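Cesta de colada Bododness, plástico blanco perforado

Inicio > Lavado > Cestas

39 € (IVA incluido)
Disponible. Envío en 2 días laborables.

Una cesta no le va a cambiar la vida. Como mucho, le ahorrará el calcetín que se queda en el pasillo cada vez que alguien lleva la ropa en brazos porque «son cuatro cosas».

La Bododness es de plástico blanco, con paredes perforadas en rombos para que el aire pase entre la ropa. Hay quien deja allí la toalla de la piscina hasta septiembre. Los rombos hacen lo que pueden.

La base plana se apoya bien encima de una lavadora de carga frontal, que es donde acaban todas, por mucho que el comprador jure que la guardará en el armario. En pleno centrifugado, mejor bajarla al suelo.

Características
Material: plástico blanco
Peso: 600 g
Limpieza: paño húmedo y jabón; nada de estropajo
Recambios: no tiene piezas, así que no hay
Garantía: Economou, 2 años

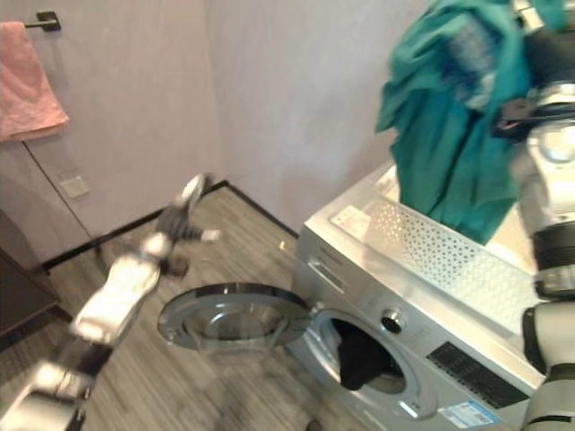
Napaporn Wiriya: la compré para la ropa de color y ha terminado llevando de todo, incluidas las patatas. No se engancha nada en los rombos, ni siquiera los jerséis. Le quito una estrella por la etiqueta, que me costó media tarde despegar.

Respuesta de la tienda: con aceite de cocina y un poco de paciencia sale. Las patatas no las cubre la garantía.

También le puede interesar
Bolsa de malla Oridis para prendas delicadas
Pinzas Edetti, caja de 200 (se pierden igual que las otras, pero tardan más)

Devoluciones: 2 semanas desde la entrega, con la cesta vacía, por favor.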